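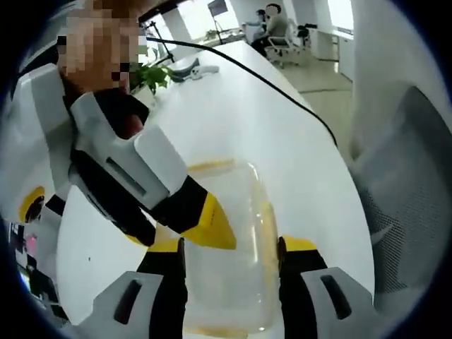
Hand-held gripper on the clear container, demo table.

Home | Tickets | Kit | Visits | Contact
Last updated: 13th December

Ticket: Gripper view drops out during visitor demonstration
Site: Pickering, open day
Kit: Peledance hand-held gripper, Furnier logging software
Status: Closed, one action open

Reported fault
During the second visitor session the live view froze on the display while the operator was lifting the clear container. The fingers went on opening and closing normally. Furnier carried on writing the log but marked the camera channel as stale. The view came back after almost 2 minutes without anyone touching the software.

Checks on the day
Restarted Furnier. Fault came back on the next lift.
Swapped the display. No change.
Looked at the cable run. The black cable crosses the table in a loose arc and moves with the operator's arm. Pulling gently at the gripper end brought the fault on at once.
Changed the cable for the spare from the Zelel case. Ran 4 lifts with the arm at full stretch, no freeze.

Log extract
Frame gap limit is set to 500 ms. The longest gap with the old cable was over 3000 ms, then the channel went stale. With the spare fitted, no gap reached the limit.

Second point raised by the same group
Visitors asked why the width reading jumped when the fingers closed on the container. This is a separate matter. The container is transparent and the width estimate is taken from the camera, so it is less steady on clear plastic than on card. The yellow tips were tracked correctly throughout. No fault logged — a card box has been added to the demo kit for sessions where the reading is shown.

Cause
Worn plug on the old cable, gripper end. The locking collar no longer holds when the cable is pulled sideways.

Action taken
Old cable tagged and removed from the case. Spare left fitted. Cable to be clipped to the harness at the shoulder before each session, with enough slack for a full reach.

Still open
Order a replacement spare before the March visit. Zelel to confirm whether the angled plug fits the present housing — the straight one sticks out too far.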